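How to carry out a household consumption review

Guidance for residents taking part in the Tremeck Lower Footprint Scheme

Purpose of the review

A household consumption review is a record of what a home buys, uses and discards over a set period. It allows residents to see where most of their energy, water and materials go, and to decide which habits to change first. The review takes 7 days to complete and requires a notebook, a set of kitchen scales and access to the household's meters.

Participating households are asked to return their summary sheet to the Tremeck office by 25th April. Sheets received after that date will be held over to the next round.

Step 1. Agree the boundaries

Before recording begins, all members of the household should agree what is to be counted. The scheme recommends including food, water, heating, electricity, local travel and any goods brought into the home. Longer journeys, such as holidays, are entered separately on page 5 of the sheet, as a single trip can distort the figures for an ordinary week.
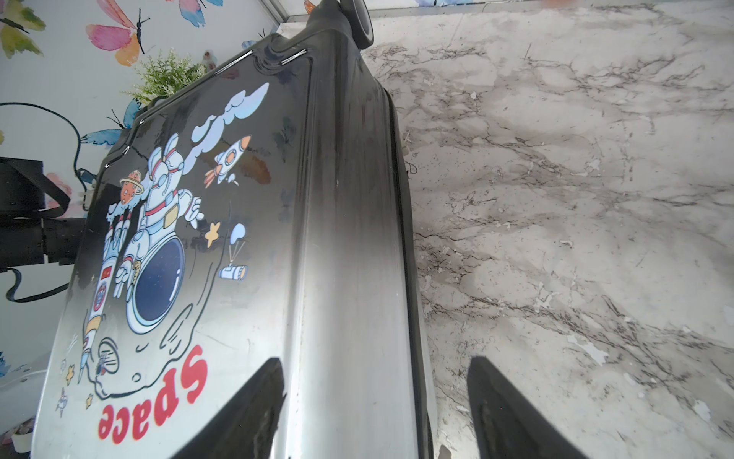

Hard-shell suitcase with a space-themed print

For each long journey, enter the distance in kilometres, the means of transport and the number of people travelling. Journeys of less than 100 kilometres should be treated as local travel and entered in the daily log. Where a journey combines rail and road, record each leg on its own line.

Step 2. Take opening readings

Read the electricity, gas and water meters on the first morning, before breakfast if possible. Write down every digit shown, including those after the decimal point, together with the time. Households in the Murkana flats share a water meter and should leave the water column blank; the building's reading will be supplied by the management office.

If a meter cannot be reached safely, do not attempt to read it. Enter "not available" and continue with the remaining sections.

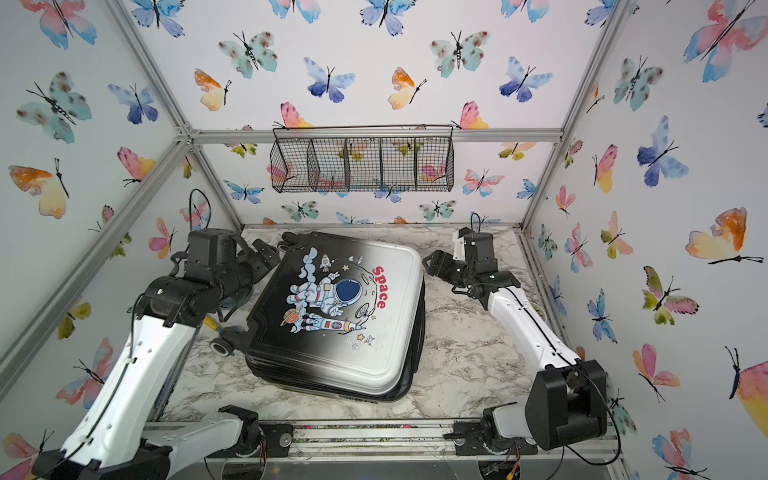
Step 3. Keep the daily log

The log is filled in once a day, preferably in the evening. Record the following under the headings provided:

Food bought, by weight where this is shown on the packet
Food thrown away, weighed before it goes into the caddy
Number of laundry and dishwasher loads
Local journeys and how they were made
Other goods bought, new or second-hand

Food waste should be divided into edible and inedible. Peelings, bones, tea leaves and coffee grounds are inedible for the purposes of the review. Bread crusts are edible, whether or not the household normally eats them.

Goods received as gifts are entered in the same way as purchases. Goods borrowed from a neighbour or from the Softić tool library are not entered, although a note may be made in the margin. 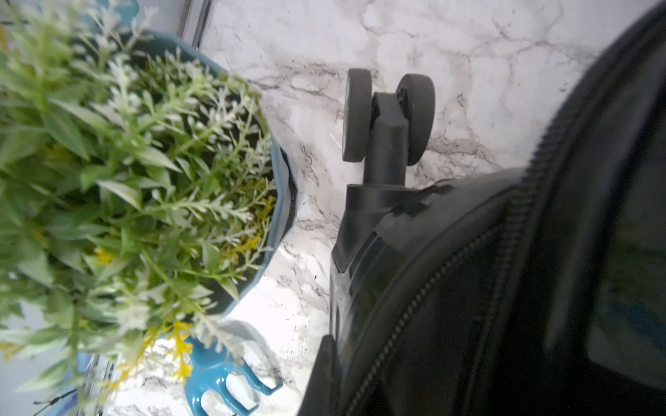 Step 4. Take closing readings

Take the second set of meter readings at the same hour as the first. Subtract the opening figure from the closing figure and enter the result in the third column. Gas readings may be in cubic metres or in hundreds of cubic feet, depending on the age of the meter. Please state which applies and do not convert the figure.

Step 5. Work out the household total

Using the table on the back of the sheet, multiply each entry by the factor printed beside it and add the results. The total is expressed in points. A household whose weekly total exceeds 2000 points may request a home visit, at which an adviser will go through the entries and suggest where reductions could be made.

Residents who prefer to work on a computer may use the Paveo spreadsheet, which applies the same factors. A printed copy of the completed spreadsheet is accepted in place of the paper sheet.

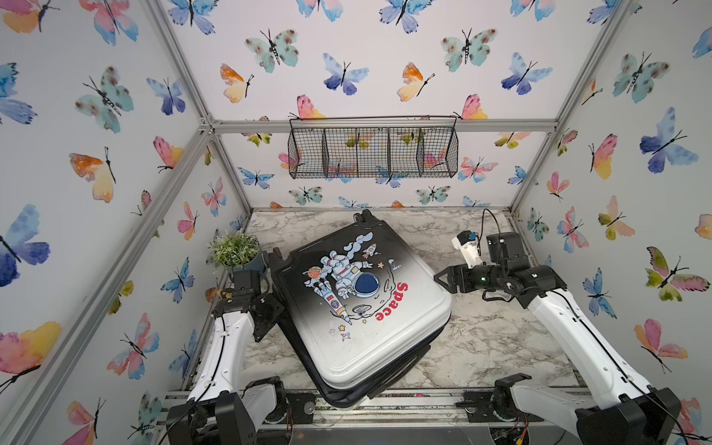

Step 6. Choose what to change

Select one or two entries with a high score and agree a change that every member of the household can keep to. Suitable changes include planning evening meals in advance, lowering the thermostat by one degree, repairing an item before replacing it, and walking short journeys previously made by car. Write the change and its starting date in the box at the foot of the sheet.

The review should be repeated at the same time the following year so that the two results can be fairly compared. Weekly totals recorded in different seasons should not be set against one another.

Returning the sheet

Sheets may be handed in at the Tremeck office or posted in the envelope supplied. Keep a copy for your own records. Individual results are not published.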